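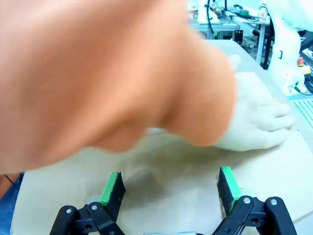
Flat means flat to the corners, the voice on the line said, and it wanted that understood before another sheet went down the table.

The line to Luton had been open since the start of the shift. It carried a faint hum and, at intervals, instructions. The packer at bench 34 had a sheet in front of her and a gloved palm on it.

"It is flat to the corners," she said.

"Read me the edge."

She laid the steel rule along the near edge. It measured 706 millimeters. She turned the rule and measured the other side, 959. She read both numbers out. The voice repeated them and there was the sound of typing.

"And the lift?"

The lift was the problem. Every sheet in the Dramwood delivery had been stored on end through a damp December, and the board had taken a curve. Pressed down by hand, it stayed down. Released, the far corner rose by the thickness of two coins over the course of a minute. The procedure allowed one.

"Two coins," she said.

"The procedure says one."

"I know what it says."

She had written the procedure. That was eleven years earlier, for Karagiannis, when the work was map cases and the board came from a mill that no longer ran. The text had been copied from contract to contract without change. It still called for white gloves, a dry surface, and pressure applied from the center outward with the fingers extended. It still gave the tolerance in coins. The coin it referred to had been withdrawn from use, and she kept one in the drawer with the rule.

"How many left in the stack?" the voice asked.

"200, less this one."

More typing. The heater under the window switched itself on. She changed her gloves, the right one first, and smoothed the sheet again, center to edge, with the grain. The corner lay down. She took her hand away and watched the clock on the wall. At forty seconds the corner had started to rise.

"Fovetti will take them at two coins," she said. "They trim the corners off anyway."

"Is that in writing?"

"No."

"Then it is one coin."

She considered the sheet. She opened the drawer, took out the coin, and set it beside the corner, where it served as a gauge. Then she took out the procedure, turned to page four, and read the paragraph on lift, which she had not read since typing it. It specified the height of one coin. It did not say which coin.

There was a thicker one in her coat. She went and got it, set it on the bench in place of the first, and bent down until her eye was level with the board.

"One coin," she said.

The hum continued. The voice asked her to repeat the figure for the record, and she did, and it gave her the number of the next sheet.

She slid the first one onto the finished side, corner up, and reached for the second.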